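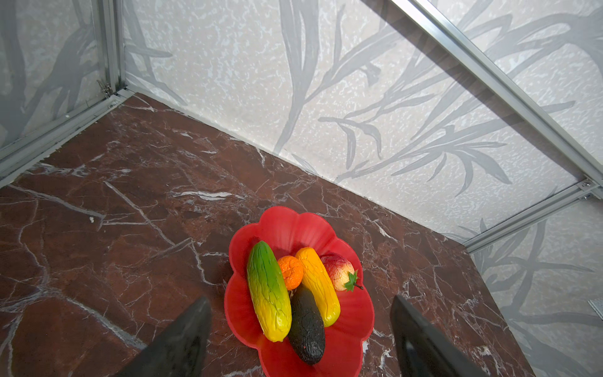 What the second arm station will cost us, and what we left out

The budget for the next round of equipment went in at the start of June, and a few people asked how I got to the numbers, so I'm putting the reasoning down while I still remember it.

We have one station running now. It does pick and place with play food and other small household things, and it's in use most of the working day. The request was for a second one, as close to the first as we could manage. Nikola Trajkovski wanted a larger arm. I argued for the same arm again, mainly so that spare parts fit both. We went with the same arm.

The arm itself is the easy line in the budget. You get a quote, you add shipping, and you're done. Caddale quoted us first and Grolcombe came back a little lower but with a longer lead time. We took Caddale. The difference was small and I would have spent it on a month of waiting.

The lines that went wrong last time were the small ones. For the first station I had put down one sum called "accessories" and it was gone before the arm was even bolted down. So this time I listed them separately:

Gripper fingers. These wear and they get bent. I budgeted 3 spare pairs. Last year I budgeted none and we lost most of a week waiting for a set.

Wrist camera and cable. The camera is cheap. The cable is what fails, at the connector, after enough bending. Two spares of the cable, one of the camera.

Aluminum extrusion, brackets and screws. We build the enclosures ourselves. Borislav Softić cuts the rails and he asked for a box of 100 screws and matching nuts, which sounded like a lot until I looked at what was left of the last box.

Wall panels and table surfaces. I'll come back to these.

Objects. Plates, toy fruit, toy vegetables, cups. The whole line came to $109 and it was the one I got the most questions about. I don't mind the questions, but it's the best value in the budget. A scalloped plastic plate with a pink peach and a bumpy cucumber on it gives you edges, glossy skin and things leaning on each other, and you can buy it at a party store. I'd rather have more of these than a better monitor.

Back to the panels. On the first station we started with plain white walls and a plain table, and after a while everything we recorded looked the same. Now we use printed panels and patterned surfaces. The grey leaf print is the one I like best for the walls. It goes well with the dark red marble, and there is enough going on in both that a nearly black vegetable doesn't stand out as easily as it does on white. I put in $500 for panels and surfaces together, and I expect to use all of it.

Things I left out on purpose: a new desk, a second workstation (the existing one can handle both arms if we stagger the jobs), and the service contract. Baldursdóttir offered us one that covers parts and a yearly visit. I read it twice. It covers the arm, which hasn't failed, and it excludes fingers and cables, which have. If we get to four stations I'll look at it again.

One thing I nearly forgot was floor space. The new station goes in the Clatside room, and the room needs one more outlet on the far wall before the arm can be powered. That's an electrician and half a day. It isn't equipment, so it had no place on the form, and I ended up adding it as a note at the bottom – if you're filling in the same kind of form, check where that sort of cost is supposed to go before you send it.

I also moved the order of purchases around. Rails and panels first, then the arm. Last time the arm sat in its crate while we waited on brackets, and part of the warranty ran out with it in there. The rails are cut to length here, so the enclosure can be standing by the time the crate shows up.

Approval is supposed to come before the end of the month. The order for the rails is already written up and waiting on my desk.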